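Course materials / Foundations of Home Cooking / Unit 4
Reading time: 3 min
Filed under: Handouts, Soups & Stocks

Unit 4: Vegetable Stock You'll Want to Drink From a Mug

I love this unit! Stock is where leek tops, mushroom stems and the sad end of the celery get their big moment. We'll make the Drovmont kitchen version, a dark one, so the vegetables get roasted first.

For one pot:
600 g mixed onions, carrots and celery
355 g mushrooms, stems and all
2000 ml cold water
bay leaf, peppercorns, parsley stems

Roast everything except the herbs and peppercorns at 400°F until the edges go properly brown (be brave, pale onions make pale stock). Tip it all into the pot, scrape in the sticky bits, add the water and seasonings, and bring it up slowly.
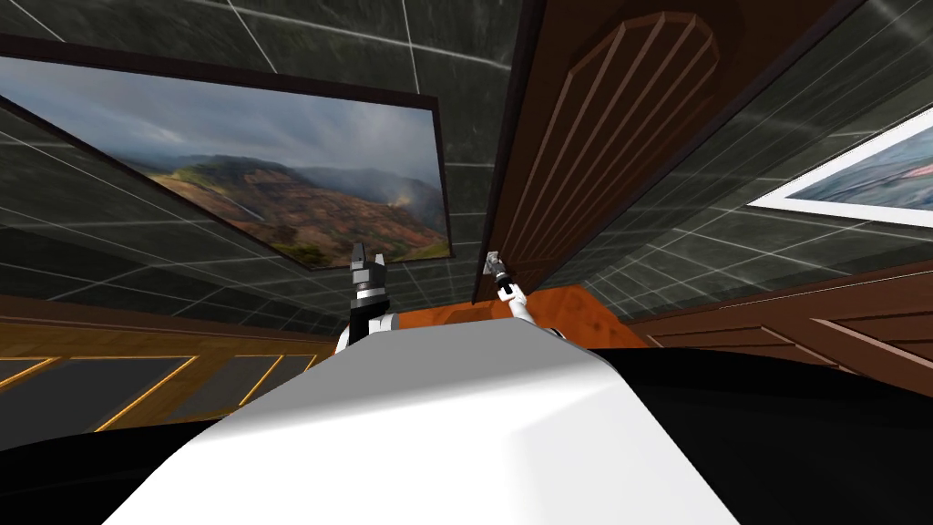 A simmer is gentler than most of us think. You want a lazy bubble every second or two, lid off, for an hour. Use the waiting time to write your tasting notes, and leave a good gap between one idea and the next, like the open space between those two grippers, so you can squeeze in second thoughts once it has cooled. Taste at twenty minutes, at forty and at the end. The change is thrilling!

Strain without pressing. Salt comes last, when you know what the stock is for. 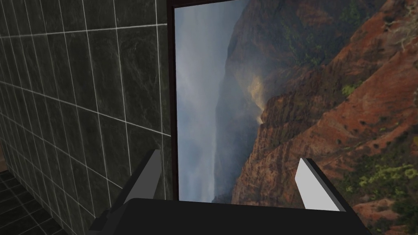 Zerrin Tekin wrote back after the last round that she leaves the carrots out completely, because they make her onion soup too sweet, and doubles the celery. Try it! Bring a jar of each to the tasting and label the lids.

Reading for Unit 5: Ospina, the chapter on beans. Soak yours the night before.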